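Nest Gough has read a lot of papers about robots that fold laundry, and she doesn't believe most of the numbers in them. Her own included.

"We reported 384 trials last January," she says. "What I want to know is how many of those were the same trial with the shirt moved a little."

Gough works on Jollena, a cloth-handling project at Grallona. The method is simple enough to say out loud. A person steers the arm through a task, a wrist camera records it, and a model learns to copy the moves. The team collected 2,000 runs that way and then tested on 23 pieces of fabric the model had never met. It did well on paper. 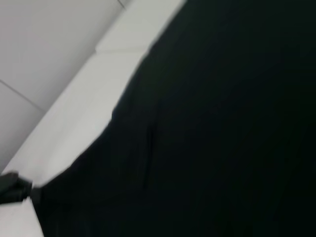 The claim she picks at is that a wrist view is all the model needs. I asked what happens when there is so little to go on, with dark material filling most of the view, a strip of white beside it and the outline smeared. "Then you're betting on one edge," she says. "A person would step back and look again. The model has to pick something."

Does it pick well? She shrugs. Of the 23 test fabrics, 9 were dark, and the paper gave one success rate for the lot. She has asked for the two groups to be split. A second team, at Ondham, ran the same method with an extra overhead camera, but changed the gripper too, so I don't see how anyone can say which part helped. Gough doesn't either.

"I'm not saying it fails," she says. "I'm saying we haven't checked the part I'd bet against."

The split results should be ready before the next round of tests. She wouldn't guess at them.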